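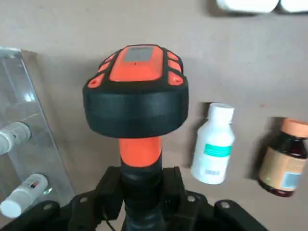

Vlasta Jurić wrote to us that most bench rules for robot arms stop at the arm. They say how fast it may move and where people may stand, and then say very little about the thing in the gripper. Her question was whether the Dundora Bench Rules pack does any better. It does, with some gaps.

2025-02-02 | Betell reviews desk
36 comments | 8 shares

The pack is a printed rule book of 69 pages, a set of wipe-clean cards and a log pad. It is written for small labs and workshops where one or two arms share a table with ordinary containers and hand tools. It costs 100 euros, and extra log pads are sold separately. We used the second edition, which came out last May and replaces the thin booklet that many readers will have in a drawer.

The held object

This is the longest chapter and the best one. The main rule is that anything gripped by a robot must be listed by name, with its grip point and the way up it should be held. A handheld device with a narrow shaft and a wide head gets its own page. The book wants it gripped on the shaft, upright, with the head clear of the jaws and any display left uncovered. It also asks you to write down how far the head sticks out past the gripper on each side, so the clearance to nearby bottles is worked out from the widest part.

We had been measuring from the jaws. Changing that took one afternoon, and our clearances on paper are now larger and closer to the truth.

The rule on cables is shorter. Any cable at the wrist must be traced by hand through the full range of the joint before a new task is signed off. Fine as far as it goes, but there is no advice on what slack to leave, and the drawing is too small to help.

The table layout

The layout cards are the part people will use daily. Each has a blank outline of a table, and you mark where racks, trays and loose items belong. The rule is that bottles lying down go in something with walls, and that a bottle lying loose on the surface must be marked on the card as loose. Clear acrylic gets a paragraph to itself, with a warning about reflections and a request to test any camera check against it under your own lights. I would have liked more on this.

With two arms the card is split into a left zone, a right zone and a shared strip. Only one arm may enter the strip at a time, and the other must wait with its gripper open and empty. It is a strict rule and it slows some jobs down. The book allows an exception if you write a joint plan for both arms, and the form for that is clear enough to fill in without help.
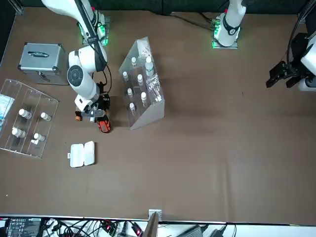 The log pad

Each sheet has room for the task name, the list of held objects, the layout card number and a signature. There is a box for near misses, and it is too small. The Grornska pad, which we reviewed before, gives half a page to this. The paper takes ballpoint well and smears with gel ink.

What is missing

Status lights are covered in two lines, and both amount to reading the maker's manual. Labs with arms from different makers need a table they can fill in and stick on the wall. We made our own.

There is nothing on power boxes and wiring kept along the table edge. The Vlachopoulos guide handles that properly, and the two can be used together without clashing.

The index is poor. "Gripper" has one entry and it points to the wrong page.

Verdict

Worth buying if you have no written rules for held objects, or if two arms share your table. If you own the first edition, buy it for the held object chapter and keep your old layout cards, which are the same size. Vlasta, for your setup I would say yes.

Get our reviews by email. Sign up for the Betell newsletter. You can unsubscribe at any time.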